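The case for a pale worktable

I have worked at dark tables and pale ones, and I would not go back to dark.
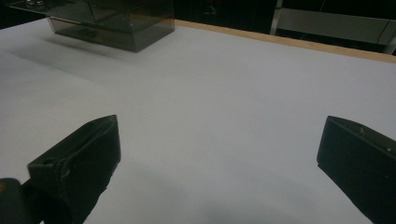
A reader wrote in after my January column to say that a white top shows every mark and wears you out with wiping. She had paid 600 for a walnut one from Zastwood and was glad of it.

I accept the point about marks. I would still take the wiping. On a dark top a small screw or a smoked plastic lid can vanish for an afternoon, and I have crawled under mine looking for things that were on it all along. If a new top costs too much, cover the old one. A plain sheet costs little and can be changed in 2 minutes.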